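Ticket 2000-66: wire basket on left panel keeps dropping at the front
Opened: 24/12/2007
Logged by: Jayson Dagdag
Status: waiting on parts

Problem
The long white wire basket on the left wall won't stay level. With anything in the end sections the front sags and the clips slip out of the perforations. The rear end, near the corner post, is fine. Same fault as in August, when we swapped the clips for Bastik ones.

Checked so far
Emptied the basket and rehung it one row of holes higher. It held overnight. Put the spare fittings back in and the front clip let go again.

Swapped the front and rear clips. No change, so I don't think it's a bad clip.

Measured the holes under the front clip. They've worn oval. The plaid finish hides it pretty well and you have to feel for it with a fingertip.

Left the basket empty for now. The two metal cylinders are in the white tray on the floor of the cell, and the striped-shirt doll is beside it. Please don't hang them off the hook bar on the back rail.

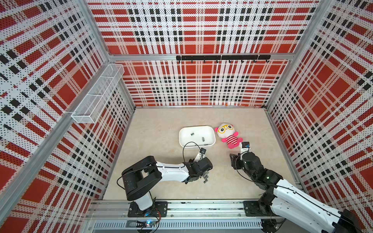
Next steps
1. Order a backing strip from Raltetti, 50 mm wide, to go behind the front holes. Conceição has the account number.
2. Fit with 5 mm bolts and wide washers. The Nulten ones in the drawer are too short.
3. Rehang the basket, load the end sections and leave it overnight before closing this.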